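14/06/2026

3 min read

Table day. The big oval one in the front room has been on my list since March, when it was still possible to see what color it was. It's a pale orange sort of wood, or honey, depending on which end of the room you stand at and how you feel about orange. I'd been putting it off on the theory that a table used by everybody will be cleared by somebody. I had a lot of evidence against this theory and kept it anyway.

Rules for the day, agreed over coffee and broken by lunch:

Drinks go on a shelf or in a hand. A drink on the table is a spill with a start date.

Anything with straps gets hung up.

Cables get coiled by the last person to use them. Last person to use them will deny it.

Flowers stay. I argued against the flowers and lost. They're dried, so at least the water question doesn't come up, but they shed little bits, and the little bits get into the Stergiou drawer, which already has enough in it.

Cleared from the left end first, then lost heart and went to the right. The Dudthorpe offcuts are now in a stack by size, which took most of an hour and will last until someone wants the bottom one. Went over the bare patch with the Grorka oil, thin coat, old T-shirt. Tin says to leave it 20 minutes. I left it for a phone call and came back to it tacky, so I rubbed it down and did it again. Used 81 grams by the kitchen scale, both coats, including what went into the T-shirt.
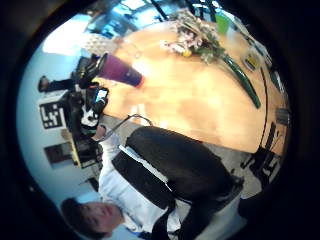
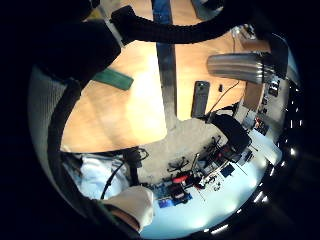

Purple tumbler on its side in the first one, lid on, with a bright green cup keeping the flowers company. See rules, item one. Second one has a phone on the wood.

The objection from the other bench was that a table with nothing on it is just a floor that's harder to sweep, and that the shelves are the real disgrace. I was told to go and look at the small parts before I wrote one more word about cups. I looked. Fair point, I'm sorry to say.

So, shelves next. Small parts into the Plovitz trays, red with red, black with black, and a tray marked UNKNOWN that I expect to be the fullest by the end of the month. We have more than 300 of those little screw-lid pots and I'd like to see them used for something besides holding other screw-lid pots.

Still to do:

Second T-shirt. First one has gone stiff.

Measure the tabletop again. I wrote down 290 for the length and didn't write down of what.

Find out who owns the good brush, then borrow it before they're asked.

Hooks.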